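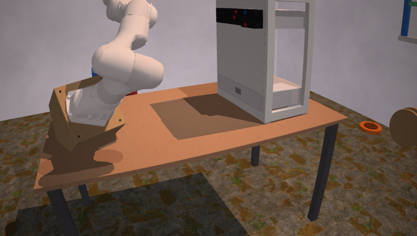

I lost most of a weekend to a wooden box, so I'm writing it up while I'm still annoyed enough to remember the details.

If you're new, I've been messing with a two-armed robot in simulation for a few months now. The scene is called Praltley. It's an orange table in a room with a floor that looks like somebody photographed wet gravel and stretched it, plus a big gray cabinet with buttons on it and one wooden box. One arm deals with the box, the other one goes over to the buttons. The controller is called Nuttall, and I run everything on Hukisa, my poor overworked desktop, which lives under the stairs and heats the hallway for free.

Back in March all of this worked! I had a batch of 500 runs with hardly anything ugly in it. Then I changed some stuff (you can see where this is going) and started another batch before bed, and in the morning the log said 654 runs finished, every one of them marked OK. I was thrilled. I made pancakes.

Then I opened the contact log, which I almost never do, and found a force on the box side of 2843 newtons. That's not a nudge. On a real bench that's a broken box and probably a broken wrist joint, and a very bad day for whoever was standing next to it.

So why did the run say OK? Because my success check only looked at the button arm. I wrote it when the robot had one arm and never went back. The box arm could have been trying to push the box into next week and the check would have smiled and waved it through.

I went back and replayed the worst one slowly. The button arm comes in low with its gripper pointing down, really nice and calm. The other arm has its hand right up against the side of the box, and the box is sitting at a tilt. I must have stepped through that part thirty times with a cup of coffee going cold.

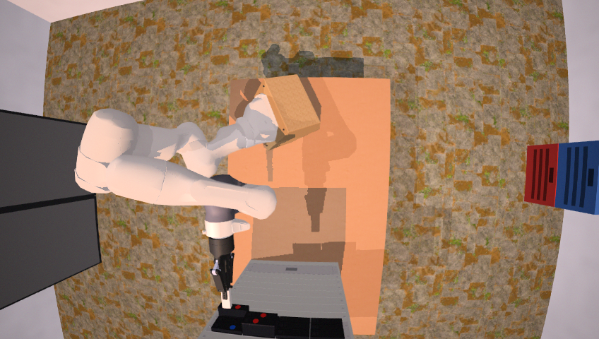
What was broken

Two things, and they were covering for each other, which is the part that bugs me.

The first was the stop limit. Nuttall is supposed to freeze both arms if the contact force on either one goes over a set value. When I split the config into left and right files I copied the limit into the right one and left the other blank. Blank doesn't mean zero in Nuttall. Blank means no limit at all. I get why somebody would do it that way -- you don't want a fresh arm refusing to move -- but wow, I would have liked a warning.

The second was the box pose. I use a little tool called Dirutness to shuffle where things start, and I had bumped the rotation range up to 12 degrees without telling the planner. The planner still believed the box was square to the table. So it picked a hand position a bit inside the wood, and the arm did exactly what it was told, as hard as it could, with no limit to stop it.

Either one alone I would have caught. A bad pose with a working limit gives you a pile of stopped runs and you go look. A missing limit with a good pose just sits there waiting.

What I changed

A blank limit is now an error and the run won't start. It took four lines and I'm embarrassed at how long I'd been living without them.

The success check now reads the peak force on both arms, and a run over the limit fails even if the button arm did its job perfectly. I reran the old log through it and a lot of my lovely OKs went away. Ouch.

Dirutness writes the box angle to the same file the planner reads, so there's one number in one place.

I also put the peak force right in the summary line, next to the pass mark. I know myself, and I'm not opening a second log before breakfast.

Still on my list: the stop itself. When it trips, both arms freeze where they are, and if one is leaning on something it keeps leaning. I think it should back off a little first, but then you have an arm moving after a stop, and I really don't love that either. If you've dealt with this on real hardware, please leave a comment, I'd like to hear what you settled on. Hukisa is chewing through a new batch tonight and the hallway is very warm.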